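Theatre fund update - and a plea about the raffle
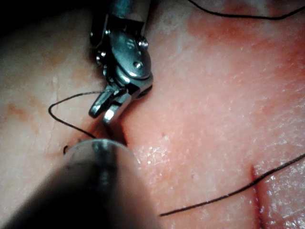 Quick one this month as I'm typing it between the school run and my shift. The hospital friends' group has had a good February, over 322 pounds from the soup lunch alone, and thank you to everyone who stood at the cooker. The money goes to the day surgery waiting area at Wasden, which badly needs new chairs. People tend to picture the shiny end of things when we say surgery - steel jaws, little pins in the joint, bright highlights on the metal - and the donations come easier for that. Chairs are a harder sell. But if you've sat four hours on one of the old ones waiting for your mum you'll know why we picked them.

So. Chairs. We want 16, wipe clean, with arms, a few of them higher for people with bad hips. Kumaresan Nadar has had two quotes in and the cheaper one includes delivery. Also a proper lamp for the corner by the leaflets, where you currently can't read the leaflets.

The raffle. Tickets are 50p each, same as last year. We still need prizes. Please no more bath salts, we have a cupboard of them left over. Tins, plants, a decent bottle, a voucher from anywhere local - all good. Drop them at the tea bar before 4 in the afternoon, after that the shutter's down and things get left on the floor.

Parking. The Skuven Road car park is shut at the bottom end while they do the drains. Use the top entrance and allow extra time, the walk is longer than it looks and theres a slope. The bus still stops by the main doors.

Tea bar rota has gaps on mornings, mainly. Two hours at a time, you get a cup of tea and a bun. No experiance needed, the till is very simple. Put your name on the sheet or ring the office and leave a message.

Lost property: one grey glove, one reading glasses case (empty), a child's umbrella with ducks on. All behind the tea bar.

Next newsletter when I get to it. Bits for it to me by the end of the month please - short ones.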